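Severin Kofler
Bench notes on conical tubes, since the dye dilution series is going slower than planned. Posting as I go.

2/ Tubes are the 50 mL screw-cap type, conical bottom. Stock is an orange food dye from Furnari, made up in plain water. Target is a color standard for the teaching set.

3/ The printed scale is fine for the straight part of the wall. In the cone it is a guide only. The volume per millimeter of height changes all the way down, so a small reading error matters more there.

4/ For anything that only fills the cone I weigh it. Empty tube with cap, tare, add, read. Density of a dilute dye is close enough to water for this purpose. 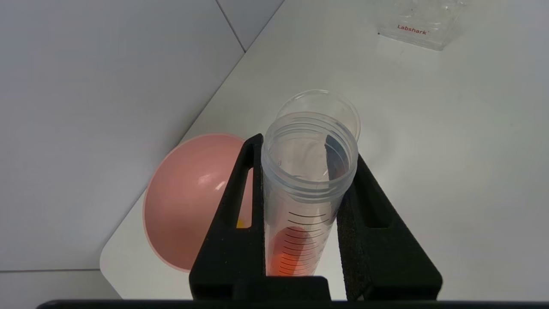
5/ Declan Fairclough replied that he stopped using the printed lines altogether after comparing two lots of tubes against a balance, and that he now marks his own fill line with a fine pen. Fair. I would still keep the print for a quick check.

6/ Read at eye level, tube vertical, bottom of the meniscus. With a strong orange the meniscus is easy to see. With the weak end of the series, hold a white card behind the tube.

7/ Caps go on the bench with the inside facing up. If a cap lands the other way, swap it. Wipe the threads before closing. Dye left in the threads dries, and the next person gets orange gloves.

8/ Spin is 2000 rpm for a short run, only to bring droplets down off the wall. Balance the rotor with a water tube of the same mass.

9/ Tube 35 read high twice. Rinsed it, refilled by weight, and it now sits on the curve. Tube 59 still to do.

10/ Labels on the tube wall, never on the cap. Caps get mixed up. Next batch in May, with the Agarwal dye for comparison.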